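Início > Fã-clube > Perguntas frequentes

Perguntas frequentes sobre o fã-clube e a série Yeoman

A segunda temporada vem aí em janeiro e a caixa de mensagens enlouqueceu (no bom sentido!). Juntámos aqui as perguntas que mais nos fazem sobre a série, sobre a Merja Koivisto e sobre o nosso cantinho de fãs.
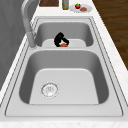
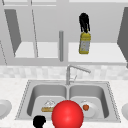
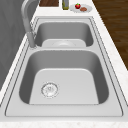 Cozinha em 3D: o lava-loiça de duas cubas na primeira e na terceira imagens, a garrafa amarela na do meio.

De que trata Yeoman, afinal?

De uma faroleira, a Inês Trirkex, que herda uma ilha onde os relógios param todos à mesma hora. É mistério, é drama de família, tem um bocadinho de ficção científica a partir do quarto episódio e mais não dizemos. Vejam sem ler nada antes, a sério!

A Merja Koivisto volta na segunda temporada?

Volta! E volta em dose dupla, porque faz também de irmã gémea da Inês. Na entrevista à rádio local contou que gravou as cenas das duas irmãs em dias separados e que trocava de sapatos para mudar a maneira de andar. Já estamos a imaginar a cena do cais.

E o Dean Bloxham?

Quem viu o final sabe por que razão esta pergunta é delicada. O nome dele aparece no elenco do primeiro episódio, mas pode ser só em recordações. A Natalie, cá do fã-clube, aposta que o capitão está vivo e tem uma teoria enorme sobre o casaco verde – procurem no fórum, vale a leitura.

Quando sai o trailer?

Terça-feira, às 18h. Pomos o vídeo na página inicial mal esteja disponível e, à noite, abrimos o tópico para comentar plano a plano. O teaser de 4 segundos já rendeu 244 respostas, portanto preparem o café.

Quantos episódios vai ter?

Oito, mais um do que na primeira temporada. O último é realizado pela Imogen Naylor, que assinou também o episódio da tempestade (o melhor de todos, e aqui não aceitamos discussão... bem, aceitamos, mas no fórum).

Onde posso ouvir a banda sonora?

A da primeira temporada foi editada pela Bravis, em CD e em digital. São 168 minutos de música, contando com as versões alternativas do tema do farol. A faixa 12 é aquela que toca quando a Inês abre a carta. Lenços à mão!

Posso publicar desenhos e contos de fãs?

Podes e deves! A galeria já tem quase 3.643 trabalhos e há coisas lindíssimas lá dentro. Só pedimos que assines com o teu nome de utilizador, que indiques se há spoilers e que não publiques desenhos de outras pessoas sem autorização.

Há mesmo um livro por trás da série?

Há, um romance curto da Dorothy Ackroyd. A série afasta-se bastante dele logo no segundo episódio: no livro não há irmã gémea e o farol fica em terra firme. Mesmo assim, as cartas da avó são quase palavra por palavra as do romance, e é delicioso reconhecê-las.

O que quer dizer "Gumum"?

É a palavra riscada na porta da casa das máquinas. Ainda não sabemos! Há quem leia ao contrário, há quem veja ali as iniciais dos náufragos. O tópico respetivo vai na terceira parte e continua animado.

Como me inscrevo no fã-clube?

É gratuito. Basta criar conta no fórum e apresentares-te no tópico de boas-vindas, dizendo qual é a tua personagem preferida – o gato do farol conta.

37 partilhas · 19 comentários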